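Recording Your First Demos in the Bathroom Scene

Club handout, simulation track. Last edited by Yareli Arriaga, 19 May 2026.

By now you have installed Arkix, opened the tutorial scene, and driven the arm straight through the floor. Good. Everyone has to get that out of their system before we can start on the assignment, where you teach the arm to pick up a roll of toilet paper. Your parents will be so proud.

What you need

A lab machine (the left row; the right row has the old drivers)
A game controller
Your team folder, with at least 600 MB free
The scene file called bathroom_tuton

Step 1. Load the scene and save a copy

Open bathroom_tuton and save it under your team name before you touch anything. Last June a team saved over the original with the sink upside down, and we all practiced on that for a while.

Step 2. Turn down the speed

Go to Settings, then Teleop, and set the speed slider to 35. The default is 154, a number I have never seen anyone use on purpose. You can creep back up once you've stopped hitting furniture.

Step 3. Line up before you reach

The roll is standing on end, so you want one finger on the near side and one on the far side. Sort out the wrist while you still have clearance, then come in slowly at a constant height. If you twist the wrist at the last second, a finger will clip the roll and you'll be chasing it across the floor, which is fun exactly once.
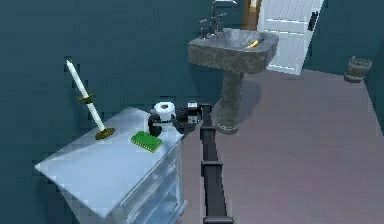
Keep an eye on the contact readout in the corner of the screen while you close. Both finger values should climb together. If only one moves, you're pushing the roll. Open up, back off, try again. Squeezing harder is the popular solution and it has never worked.

Step 4. Lift and hold

Raise the arm straight up, wait two full seconds, then press the record button again to end the take. The two seconds matter. The grading script checks that the roll is still in the gripper, and it is not swayed by your telling it that it totally was.

Step 5. Reset and repeat

Press Y to reset. The objects will shift a little each time, so don't try to memorize the stick movements. Each team owes 18 good takes. Throw out any where you:

dropped the roll
knocked over the candle
stopped halfway to answer a text

Slow, ugly takes are fine. Ugly takes with a long pause in the middle are not, as the model will learn the pause and do it forever.

Step 6. Name your files

Team name, underscore, take number. Not "final". Not "final_REAL". Drop them in the Feltell folder on the shared drive and tell me they're there.

If it crashes

Close Arkix, reopen it, and load your copy from Step 1. If you skipped Step 1, go sit with the Štěpánek team and ask nicely. They make backups of their backups.

Next handout: training on your takes, and why the arm now flinches.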